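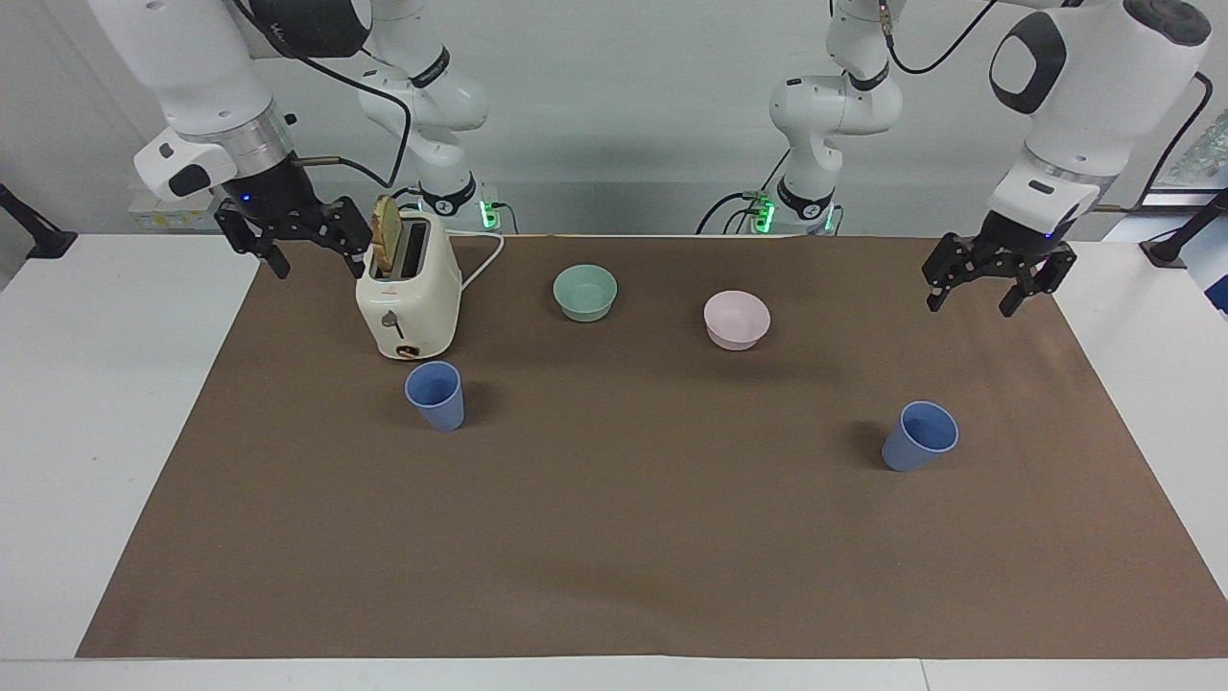 How do you look after a robot with two arms?

OK so. A bike needs air in the tires. A dog needs walks. A robot with two arms needs looking after too, and it can't tell you where it hurts. Somebody has to go and check.

Our robot is named Plimow. Two arms, two grippers, one table. Its job is practice. Cups, bowls, toast. Over and over. Plimow works in the Hullier building, up on the top floor where it's too warm in June, and every morning before it moves one inch it gets a checkup. Let's do the checkup.

First thing: hands off!

Really. Hands in pockets. Robot arms look slow and then they aren't. There's a big red button called the emergency stop, and the first job of the day is pushing it on purpose. Push. Do the arms refuse to move? Good. Twist it back out. If the arms still move when the button is pushed in, everybody goes home until it gets fixed. (OK not home. But no robot.)

The joints

Your arm bends at the shoulder, the elbow and the wrist. A robot arm has joints too, more of them than you, and inside each one is a motor and some gears. Gears are wheels with teeth. They push on each other all day and they wear down, a tiny bit at a time.

So we listen. Plimow bends one joint, all the way one way, all the way back. Then the next joint. A happy joint hums. An unhappy joint clicks or grinds, or gives a little shiver at the end of the move. You write down which joint and what sound. My favorite entry in the notebook says "left elbow, sounds like a duck."

It was a loose screw. Tightened it, no more duck.

The cables

Power goes to the arms through cables, and messages go through cables too. Think of them as the food and the phone calls. An arm swings around a lot, and the cable has to come along for the ride. Too tight and it gets pulled out of its plug. Too loose and it snags on things, or flops in the way of a cup.

You want some slack. Slack means extra cable, a bit of droop. How much? Move the arm as far as it goes. Cable still droopy? Fine. Cable stretched straight like a guitar string? Not fine. Switch off the power, undo the tie, give it more, do the tie up again.

Also look for shiny spots on the outside. Shiny means rubbing. Rubbing makes a hole later on.

The grippers

A gripper is a hand with hardly any fingers. Two of them on each of Plimow's. They close like tongs.

Fingers get dirty. Crumbs are the worst, then dust, then the sticky stuff from old tape. A dirty finger is a slippy finger. Wipe with a soft cloth, a tiny bit of water, let it dry. Don't use the orange spray!! That's for tables.

Then the squeeze test. The gripper picks up a foam block from the Destard kit and holds on while you count to 6. Did the block slide? Are there deep dents in it? Sliding means the squeeze is too weak. Deep dents mean too strong, and a plastic cup is going to have a bad day. You can turn the squeeze up or down on the computer. Ours is set to 900, which isn't pounds or anything, just a number the program uses. Yours would be different.

Teaching it where things are

This part is called calibration. Long word. It means checking that the robot's idea of the world matches the real world.

Try this at home. Shut one eye, hold a pencil out, and touch the tip with your other finger. You probaly missed the first time. Robots miss too, if their camera got bumped. Even a bump you'd never notice, like a sleeve brushing past, can make a gripper close on air next to the cup.

So you show the camera a card with black and white squares on it. The computer already knows how big the squares are. It looks at them from 3 places and works out where the camera must be. If the answer is the same as yesterday, great. If it's different, the camera moved, so you save the new numbers and tighten the camera mount so it doesnt happen again.

Setting the table

Now the practice stuff goes out. Brown paper first. It covers up the shiny white tabletop, and shiny is hard for cameras, they see bright blobs. Then the cups, the bowls, the toaster. Not too close together. A gripper needs room beside a thing as well as room for the thing. If two bowls are touching, the finger has nowhere to go.
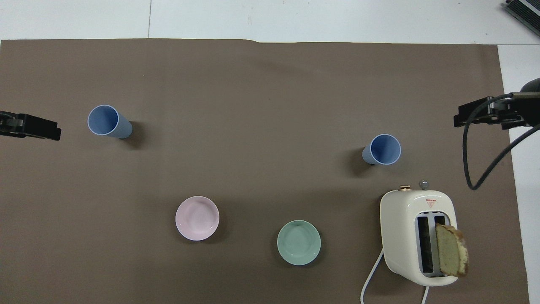
Kiros Jemal wrote in to say that at his school the robot kept missing the bowls every afternoon and was fine every morning, and it was the sun coming through the window that did it. They pulled the shade down and taped a sign on it: LEAVE SHUT. He wants to know if that counts as a repair.

Yes it does! Light is part of the setup. Shadows move when the sun moves, and a camera can mistake a dark shadow for the edge of something. So add it to the list. Shade down, lamps on, same as yesterday.

When something breaks

It will. You fix the smallest thing first. Is it plugged in? Is the plug all the way in? Did somebody push the stop button and forget? Then switch off and on. Then look at the cables again. The screwdriver comes out last, and only a grown-up who's been trained opens up a joint, with the power off and the plug out of the wall.

The worst one we had was a wrist that drooped. Everything else worked, the wrist just sagged like a tired flower. We swapped 2 cables. Nope. New plug. Nope. In the end the motor had to come out, and a new one went in from the Dumitrescu shop, and then we did the whole calibration over again from the start, because a new motor never sits exactly like the old one did. Long day. There was pizza.

Words to know

Joint — where an arm bends.
Gripper — the robot's hand.
Slack — extra cable so nothing pulls.
Calibration — making sure the robot knows where stuff really is.
Emergency stop — the big red button. Test it first.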